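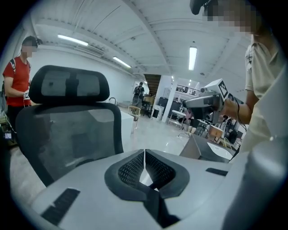
## 4. Recording examples with the hand-held grippers

Read section 3 first. Headset paired, backpack on, battery over half.

1. Put on headset. Strap snug, cable behind the arm.
2. Pick up gripper. Check the marker block on top is tight. If it wobbles, stop and re-seat it.
3. Open and close the fingers 3 times, slowly. Watch the width reading on the Pudamum screen. Should follow.
4. Hold still for 5 seconds. Start tone.

**Caution:** never touch the printed faces of the marker. Greasy prints = lost tracking = take gets tossed. 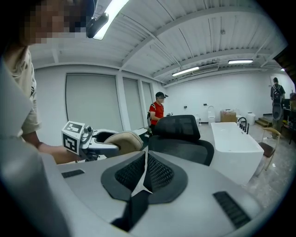
5. Do the task at normal speed. No hovering, no showing off. The model copies everthing, incl. your hesitations.
6. Finish, back off from the object, hold still again. Stop tone.
7. Label the take right away: task, room, operator. Not at the end of the day.

**Note:** several people recording in one room is fine. Keep an arms length apart and don't cover each others markers.

**Note:** dropped the object? Keep going, pick it up, tag the take `recovery`. We want those to.

Error 104 = clock out of sync. Restart the backpack unit, redo from step 3. Still there, ask Kvido Hájek or Shufen Xue.

Uploads: section 5.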